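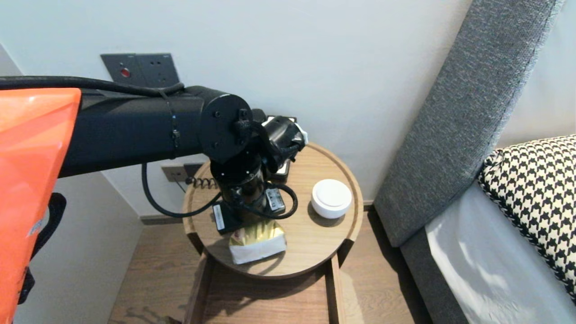
Ivanyshyn 教材编写组 编　　网络版更新 12/5/25

第四章　客房的构成与日常维护

本章内容
第一节　客房在住宿业中的位置
第二节　客房的功能分区
第三节　家具与固定设备
第四节　布草与消耗品
第五节　清扫的次序
第六节　维修与报修
复习与思考

学习目标
学完本章后，学生应能说明客房收入与客房成本的基本关系，能画出一间标准双床房的分区草图，能区分固定设备、可移动家具和消耗品，能写出一份住客房的清扫次序表，并能填写报修单。

本章用到的概念
可售房　不可售房　住客房　走客房　布草周转　预防性维护　布草配备标准　房态差异

第一节　客房在住宿业中的位置

前三章讲了前厅。前厅卖的东西，大部分是客房。一家住宿企业可以没有餐厅，可以没有会议室，也可以把洗衣外包给别人，但没有客房就不能叫住宿企业。因此在大多数经营报表里，客房收入排在第一行。

客房这种商品有几个特点，前面已经零散提过，这里集中说明。

第一个特点是不能储存。今天晚上没有卖出去的房间，明天不能补卖。餐厅当天没有卖完的一部分原料还可以留到第二天，客房的这一晚过去就没有了。第二章讲到的超额预订、尾房折扣，都是从这里来的。

第二个特点是固定成本高。房间不管有没有人住，建筑折旧、租金、基本人工、公共区域的照明和空调都要支出。多卖一间房所增加的支出，主要是布草洗涤、消耗品、清扫工时和水电，与房价相比通常不大。学生在做作业时容易把全部成本平均摊到每一间已售房上，然后得出低价房一定亏本的结论。这种算法在长期定价时有参考意义，用来判断当天晚上要不要卖某一间房，就会出错。

第三个特点是质量在使用中才被检验。客人订房时看到的是照片和文字，办入住时看到的是大堂和前台，真正使用房间要等到关上门以后。枕头高不高，插座够不够，淋浴的水多长时间变热，这些都是前台员工看不见的。客人遇到问题，一部分会打电话，一部分会在退房时说，还有相当一部分什么也不说，只是下次不再来。客房部的管理要照顾到最后这一部分人。

以本书贯穿使用的案例饭店 Gradby 为例。该饭店有客房264间，位于城市火车站附近，客人以短期商务出差为主，周末有一部分家庭客人。饭店设客房部、洗衣房和工程部，洗衣房只处理员工制服和客衣，床单毛巾外包。后面各节的表格和习题，除另有说明外，都以这家饭店为背景。

可售房与不可售房

客房总数减去当天因各种原因不能出售的房间，得到可售房数。不能出售的原因包括维修、改造、漏水、异味处理、留作员工值班用等。计算出租率时，分母用客房总数还是用可售房数，各企业的规定不同，同一企业前后年度也可能改过口径。看报表时应先看注释。

维修房又分两种。一种是短时停用，例如换一把门锁、修一个水龙头，当天可以恢复，系统里标为待修。另一种是较长时间停用，例如卫生间重新做防水，要从可售房中扣除。把短时停用的房间长期挂在待修状态，会使可售房数虚高；反过来，为了让出租率好看，把一时卖不出去的房间标成长期维修，会使分母变小。两种做法都会误导排班和定价，内部审计时会查。

房态差异

房态差异是指客房部看到的房间状态与前台系统里的状态不一致。常见的情形是系统显示有人住，而服务员进房后没有看到行李；或者系统显示已退房，房内仍有客人的物品。前一种情形可能是客人已离店未办手续，也可能只是行李少。后一种情形要特别小心，服务员不得自行收拾物品，应先与前台核对，核对结果写在房态表的备注栏，由领班签字。

每天至少应核对两次房态，一次在上午清扫开始之前，一次在下午交班之前。周末退房时间推迟的饭店，下午的核对也相应推迟。

第二节　客房的功能分区

一间客房不论大小，通常可以分为入口区、卫浴区、睡眠区、工作区和休息区。小房间里几个区会重叠，例如把工作区并入休息区，用一张小圆桌兼顾两种用途。分区是设计时的说法，清扫和检查时也借用，服务员按区走，不容易漏项。

入口区

入口区包括房门、门后的疏散图、门锁、防盗扣、衣柜、行李架和总开关。这个区的面积小，使用频率高，墙角和柜门边缘最容易被行李箱碰伤。有的饭店在墙的下半部加护板，外观上要与门框协调。

疏散图应与实际路线一致。改造过走廊的饭店，常常忘记更换疏散图，检查时要把图拿到走廊里对照一遍。

卫浴区

卫浴区是客人投诉比较集中的地方。投诉内容多数与水有关：水温不稳，排水慢，地面积水，漏水声。第二类是毛发和水渍。干湿分开的卫浴区，清扫时间会略长一些，因为多出一面玻璃隔断和一组五金件，但使用后的地面状况好得多，总的来看是合算的。

镜前照明要照到脸上，单靠天花板中间一盏灯，会在眼睛下面留下阴影。防滑垫不用时应挂起晾干，不得卷放在浴缸边。

睡眠区

睡眠区以床为中心。床的宽度、床垫的硬度、床与墙的距离，决定了客人睡得怎样，也决定了服务员铺床要用多少力气。床两侧各应留出能让人站立和弯腰的空间。只有一侧靠墙的单人床，铺床时必须把床拉出来，长期做下来容易伤腰。

床头柜放在手能够到的位置。它的台面高度宜与床垫上沿接近，高出太多，躺着取水杯不方便；低得太多，容易把东西碰落。方形床头柜便于靠墙靠床，抽屉也好做；圆形的没有尖角，在窄房间里走动不易碰腿，但与墙之间会留下一个夹角，灰尘和掉落的小物件多积在这里，查房时应低头看一眼。

床头的电源插座近年增加很快。早期建成的客房，床头往往只有一个台灯插座，而且装在柜子后面。客人为了给手机充电，会把台灯拔掉，或者把床头柜挪开。挪动后的家具压住电线，是一种需要注意的安全隐患。改造时应把插座抬到柜面以上。

工作区

工作区由写字台、椅子、台灯、插座和网络构成。商务客人多的饭店，写字台的使用率较高，椅子应能调节高度。度假型的饭店可以缩小写字台，把面积让给休息区。写字台抽屉里的文具和宣传单应定期清理，过期的餐厅菜单、旧的电视频道表留在抽屉里，会让客人觉得整个房间没有人管。

休息区

休息区一般靠窗，放沙发或扶手椅，配一张边几。窗帘分两层，里层薄，外层遮光。遮光帘两侧与墙之间的缝隙会漏进光线，安装时轨道应比窗洞宽，两端向墙面折回。许多饭店花很多钱买厚的遮光布，轨道却做短了，早晨的光照样从侧面进来。

第三节　家具与固定设备

客房内的物品按管理方式分为三类：固定设备、可移动家具和消耗品。固定设备装在建筑上，搬不走，由工程部负责；可移动家具由客房部登记，损坏时由工程部或外聘木工修理；消耗品按标准配备，用完补充。分类的目的在于确定由谁检查、由谁出钱、按什么年限更换。

木制家具

客房的木制家具多为板材贴面，也有一部分用实木。贴面家具的尺寸稳定，颜色整齐，价格较低，缺点是边缘一旦破损，水分进入基层，会鼓起来，很难修复。实木家具可以打磨后重新上漆，使用年限长，但在空调房间里容易随湿度变化开裂，价格也高。

选购时应查看这样几处：边缘的封边是否平整，抽屉导轨拉到底是否下垂，背板是否固定，柜脚是否可以调平。样品间里看到的家具是新的，搬运和安装之后的状态才是实际使用的状态。合同中应写明安装后的验收办法。

台面是最容易受损的部位。热水杯留下白圈，化妆水和指甲油会溶解漆面，行李箱的轮子会划伤低矮的边几。台面带有凸起边沿的，水不易流到地上，但边沿内侧的转角容易藏污垢，擦拭时应顺着边沿走一圈，再擦中间。擦木制台面用拧干的布，顺木纹方向擦，不得把清洁剂直接喷在台面上。

Serley 家具厂为 Gradby 饭店供应过一批床头柜，合同约定质保期为5年。饭店在第三年发现部分柜子的封边脱开，集中在靠窗一侧的房间。厂方检查后认为与午后日晒有关，饭店认为是胶的问题。双方最后按各承担一半费用处理。这一案例在第九章采购合同部分还会用到，学生可先想一想，假如由你来写合同，哪一条应当写得更细。

灯具

客房照明分为一般照明、局部照明和装饰照明。床头阅读灯属于局部照明，应能单独开关，两个人同住时一个人看书不应影响另一个人睡觉。总开关之外，床头应有一个能关掉全部灯的开关，夜灯可以除外。

同一房间内的光源颜色应一致。更换灯泡时不看色温，随手从库房里拿，几个月后一间房里就会出现一边发黄一边发白的情况。工程部应在灯具台账中写明每个位置的规格，客房部领用时照单领取。

空调与通风

空调的投诉有一半以上其实是操作问题，面板上的图标客人看不懂，或者开窗后联动停机而客人不知道。面板旁放一张简短的说明卡比较有用，说明卡应只写开关、温度和风量，其他内容放到服务指南里。

滤网清洗按固定周期进行，不等到出现异味再洗。清洗时应记录房号和日期，工程部按楼层轮流安排。靠近厨房排风口的房间周期应缩短。

电视

开机后的首页、音量和频道，退房后应恢复到标准状态。客人登录过的个人账号必须清除。遥控器是房内接触最多的物品之一，每次清扫都要消毒，电池盖应完整。

电话

客房电话一般放在床头或写字台上，面积较大的房间两处都放，卫生间另装一部挂墙分机。它承担的工作包括呼叫前台、叫醒服务、客房之间通话，以及紧急情况下的呼叫。外线通话在过去是一项收入，现在很少有人使用，许多饭店已不再单独计费。

电话的选型应注意按键大小、字符的清晰程度和机身的重量。机身太轻，拿起听筒时会跟着滑动。快捷键旁的标签应与实际号码一致，改过总机号码以后，要逐间检查标签和服务指南。机身颜色深的，灰尘和指纹比较明显，每天擦拭听筒的听话端和送话端，按键之间的缝隙用干的小刷子清理。

电话线应从家具后面走，留出适当余量，不得横过走道。听筒线打卷过紧时，把听筒提起来，让它自然下垂旋转，就能松开。

叫醒服务可以由总机人工完成，也可以由系统自动拨出。自动拨出而无人接听时，系统应在几分钟后再拨一次，仍无人接听的，由楼层服务员敲门。每一步都要有记录。因叫醒失误造成客人误车误机，饭店往往要承担改签的费用，记录是判断责任的依据。

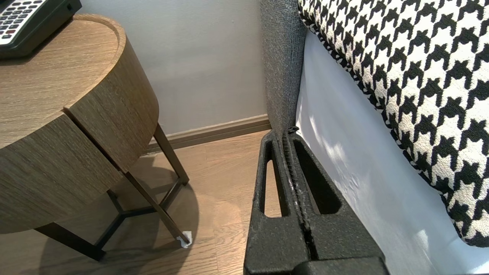
也有读者来信提出，床头电话可以取消，客人都有手机，把台面让出来放无线充电板更实用，教材用这么多篇幅讲电话已经过时。来信还说，自己住过的几家饭店，用手机扫码叫服务，比打电话快。

编写组认为这个意见有一部分是对的。扫码叫服务在送水、送毛巾这类简单需求上确实方便，客人不必说话，服务员也能直接看到房号和物品。但取消固定电话之前，应把下面几件事想清楚。手机没电或没有信号时，客人怎样求助；外国客人和年纪大的客人是否会用；发生紧急情况时，总机能不能立刻知道呼叫来自哪一间房。固定电话在最后一点上有优势，拿起来一拨，总机就显示房号。各地对客房内是否必须设置电话有不同的要求，改造前应向主管部门查询，并在评定等级的标准中核对有关条款。

Gradby 饭店在改造一层客房时做过一次比较，把其中19间改为扫码加一键呼叫，其余房间保持原样。试用到11月，扫码房的送物需求增加，投诉没有增加，但夜间打到前台的电话中，有一部分是这些房间的客人用手机拨来的，问怎样联系服务员。饭店后来把说明卡从写字台移到了床头，并保留了电话。

保险箱与小冰箱

保险箱应固定在柜体或墙上。客人忘记密码时，由两名员工同时到场开启，其中一名应为主管，开启后请客人签字。小冰箱的噪声不大，但在安静的夜里听得很清楚，新购时应在夜间试听，地点选在客房内，不在库房。

第四节　布草与消耗品

布草指客房使用的床单、被套、枕套、毛巾、浴巾、地巾和浴袍等纺织品。一间房正在使用的一份加上周转中的若干份，构成该房的配备标准。正在床上的算一份，正在洗的算一份，在架子上待用的算一份，运输时间长的还要再加。配备过少，遇到洗衣厂延误就会停摆；配备过多，占用资金和库房，长期不用的布草会发黄。

Gradby 饭店的床单库存大约2,000条，每季度盘点。盘点应选在外包洗衣送回之后、清扫开始之前，各楼层工作间、布草车、中心库房和洗衣厂四处同时进行。分几天点完的盘点没有意义，布草在这几天里一直在流动。

盘点差额要分清原因。报废未登记的，补登记；在洗衣厂遗失的，按合同索赔；被客人带走的，查房时没有发现，应回头看查房的做法；还有一部分被员工当作抹布用掉了。最后这种情况很普遍，解决办法是把报废布草剪开染色后作抹布发放，让好的布草与抹布一眼能够分开。

与洗衣厂的合同

外包洗衣的合同应写明交接时间、计数方法、破损标准、返洗比例和赔偿价格。Gradby 的外包方是 Trindo 洗涤，双方约定每天早晨交接，脏布草按件数，不按重量。按件数交接费时，但发生差额时说得清楚。按重量交接快，湿毛巾会使重量偏高，容易引起争执。

返洗是指洗过之后仍有污渍、需要再洗一次的布草。返洗的布草应单独打包，附上说明，写明污渍的种类。血渍、油渍、粉底和铁锈的处理方法各不相同，混在一起送回去，得到的结果往往和第一次一样。

消耗品

消耗品包括洗漱用品、茶包、咖啡、瓶装水、卫生纸、垃圾袋等。按间夜计算的消耗量是控制成本的基本数据。计算时用领用量除以已售间夜，不用除以客房总数。

许多饭店把小瓶洗发水改为壁装大瓶，垃圾减少，成本下降。大瓶应有锁，补充时整瓶更换内胆，不得在客房内倒灌。瓶身标签的字要大，淋浴时不戴眼镜的客人也要能分出哪一瓶是洗发水。

牙刷、梳子等用品，有的地方规定不得主动提供，客人需要时再送。前台应备一份，楼层工作间也应备一份，夜间送物的人手少，从前台取更快。

第五节　清扫的次序

房间之间的次序

每天上班后，领班根据房态分配房间。一般的次序是：客人要求立即打扫的，前台急需出售的走客房，普通走客房，住客房，空房。旺季时前台急需的房间会挤掉其他，淡季可以先做住客房，让客人外出回来时房间已经整理好。挂有请勿打扰牌的房间不敲门，到规定时间仍未取下的，由领班打电话询问，无人接听的，两人同时进房查看。

进房

敲门并报明身份，等待，再敲一次，然后开门。开门到一半时再报一次身份。发现客人在睡觉或者在更衣，应立即轻声退出关门。布草车停在门口一侧，不得堵住疏散通道。

清扫期间门应开着。客人中途回来，请其出示房卡，试开门锁，确认后再请客人进入。不得仅凭房号和姓名放人进房，这一条没有例外。

房内的次序

走客房的清扫可以按下面的次序进行。

拉开窗帘，检查窗户和轨道。
关掉多余的灯，同时记下不亮的灯。
收走餐具和垃圾，垃圾桶内如有尖锐物，连桶拿起倾倒，不伸手去抓。
检查遗留物品，包括抽屉、衣柜、保险箱、枕头下面和床与墙之间。
撤下用过的布草，逐件抖开。
喷洒卫生间清洁剂，使其有时间起作用。
洗手或更换手套，铺床。
从房门一侧开始，按一个方向擦尘，由高到低。
回到卫生间，刷洗、冲净、擦干，补充用品。
吸尘，由里向外退到门口。
站在门口看一遍，关灯，关门，登记时间。

住客房的次序基本相同，不同之处在于对客人物品的处理。桌上的文件不翻动、不合并；床上的衣服叠好放在椅子上；药品、首饰和现金不移动，擦尘时绕开。客人放在床头的水杯，即使看上去是空的，也要确认里面没有隐形眼镜。客人写了字的纸，不论多小，落在垃圾桶外面的一律不扔。

铺床在洗手之后进行，卫生间的抹布与房间的抹布分颜色使用，擦杯子的布另外存放。颜色由各饭店自行规定，写在工作间墙上，新员工第一天就要背下来。

查房

领班查房可以全查，也可以抽查。新员工做的房间全查，熟练员工做的房间抽查。查房时也按分区走，方向与清扫方向相反，这样容易看到清扫者背对着的那些面。坐到床边，再坐到写字台前，各看一遍，客人的视线高度与站着的人不同，灯罩内侧、桌沿下方和电视下面的积灰只有坐下才看得见。

发现的问题当场告诉清扫者，由其本人回来补做。领班顺手替人擦掉，房间是干净了，清扫者不知道漏了什么，明天还会漏。

第六节　维修与报修

客房部每天进房，是全饭店最早看到损坏的部门。报修制度要让发现问题的人能在半分钟之内报出去，否则小毛病会被略过。

报修单应包括房号、位置、现象、发现时间、报修人，不要求报修人写原因。写“卫生间顶灯不亮”就够了，写“灯泡坏了”反而会让工程人员只带一个灯泡上来，到场后发现是开关的问题，再下去一趟。

预防性维护

预防性维护是指按计划停用房间，把所有项目检查一遍，无论是否有人报修。常见做法是每间房每年安排一到两次，由一个小组带着工具和备件逐间进行，内容包括拧紧家具螺丝、调整柜门、修补墙面、更换密封胶、清理排水、检查插座和电话线路。排期避开旺季，按楼层成片进行，以减少噪声对邻房的影响。

一间房做完以后，组长与客房领班共同验收，签字后房间交还前台出售。未完成的项目另开报修单，不得在验收单上写“基本完成”。

复习与思考

一、说明出租率计算中分母的两种取法，并各举一种适用的场合。

二、Gradby 饭店某日有若干间待修房未在当天恢复，客房部没有改动状态。请写出这会给前台和第二天排班带来哪些影响。

三、画出你住过的一间客房的平面草图，标出各功能分区，指出两个区重叠的位置。

四、比较方形与圆形床头柜在使用和清扫上的差别，说明你会为双床房选哪一种。

五、对于取消客房固定电话的意见，写一份不超过一页的答复，对象为饭店总经理。

六、为住客房写一份清扫次序表，并标出与走客房不同的步骤。

七、实训。两人一组，一人按本章次序清扫，一人按相反方向查房，交换后再做一遍，把两次查出的问题列在同一张纸上带到下次课。

下一章讲洗衣房与公共区域的管理，布草破损的鉴定方法放在下一章第二节。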